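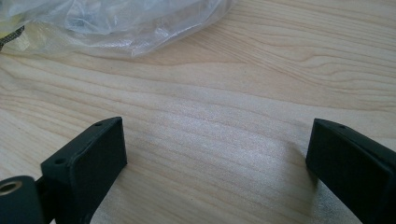
Packtisch mit heller Holzplatte und transparentem Kunststoffbeutel, Packraum Skalitdale

Zwischenbericht zum Vorhaben »Kornora – Sortier- und Packraum Skalitdale«
Zuwendungsgeber: Nyaga-Stiftung
Berichtszeitraum: zweites Förderhalbjahr, Stand Januar
Verantwortlich für den Bericht: Peninah Athumani, Projektleitung

1. Stand der Umsetzung

Die im Bewilligungsbescheid vorgesehene Einrichtung des Packraums ist abgeschlossen. Die Tische wurden von der Firma Brustar geliefert und nach Abnahme durch die Projektleitung in Betrieb genommen. Seither werden die eingehenden Sachspenden im Packraum geprüft, sortiert, in Beutel verpackt und für die Ausgabe bereitgestellt.

Im Berichtszeitraum wurden 1.441 Beutel gepackt und an die Ausgabestelle übergeben. Weitere 252 Beutel lagen zum Stichtag fertig verpackt im Regal. Aus der Ausgabe kamen 19 Beutel zurück, überwiegend wegen aufgerissener Nähte. Der Inhalt wurde in allen Fällen umgepackt und erneut ausgegeben.

2. Verpackungsmaterial

Für Kleinteile und Textilien kommen durchsichtige Kunststoffbeutel zum Einsatz. Der Inhalt kann damit bei der Ausgabe geprüft werden, ohne dass der Beutel geöffnet werden muss. Unbeschädigte Beutel werden nach der Rückgabe glatt gestrichen und ein zweites Mal verwendet. Im Projektantrag war hierfür kein eigener Arbeitsschritt vorgesehen; der Ablaufplan wurde entsprechend ergänzt.

Die Beschaffung der nächsten Lieferung ist vorbereitet. Es soll eine stärkere Folie bestellt werden. Die Mehrkosten können innerhalb des Ansatzes für Verbrauchsmaterial gedeckt werden, eine Umwidmung von Mitteln wird nicht beantragt.

3. Arbeitsplätze

Die Tischplatten haben sich im laufenden Betrieb bewährt. Auf dem hellen Holz sind auch kleine dunkle Teile gut zu erkennen, was das Sortieren erleichtert. Beanstandet wurde von den Mitarbeitenden die Spiegelung der Deckenbeleuchtung auf der leicht glänzenden Oberfläche. Ein Angebot für blendarme Leuchten liegt vor und wird mit dem nächsten Mittelabruf eingereicht.
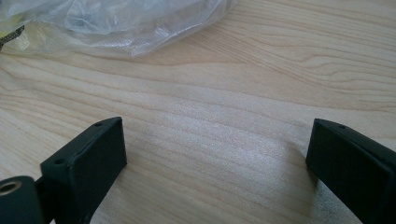 Tischfläche im Packraum

Zum Ende jeder Schicht sind 30 Minuten für das Aufräumen angesetzt. In dieser Zeit werden angefangene Beutel verschlossen oder zurücksortiert, lose Folienreste entsorgt und die Tischflächen nebelfeucht abgewischt. Scheuernde Reinigungsmittel sind nach den Pflegehinweisen des Lieferanten nicht zulässig; die Reinigungsanweisung hängt im Packraum aus.

4. Abweichungen vom Arbeitsplan

Die Beschriftung der Regale ist noch nicht fertiggestellt. Die Etiketten wurden in einer falschen Größe geliefert und mussten reklamiert werden. Bis zum Eintreffen der Ersatzlieferung wird mit handschriftlichen Karten gearbeitet. Auswirkungen auf die Ausgabe sind nicht eingetreten.

5. Nächste Schritte

Bis zum Ende des folgenden Halbjahres sind die Beschriftung der Regale, die Erneuerung der Beleuchtung und die Einweisung der neuen Mitarbeitenden in den ergänzten Ablaufplan vorgesehen. Der zahlenmäßige Nachweis wird mit gesonderter Post übersandt. Die Belege liegen in der Geschäftsstelle in Skalitdale zur Einsicht bereit.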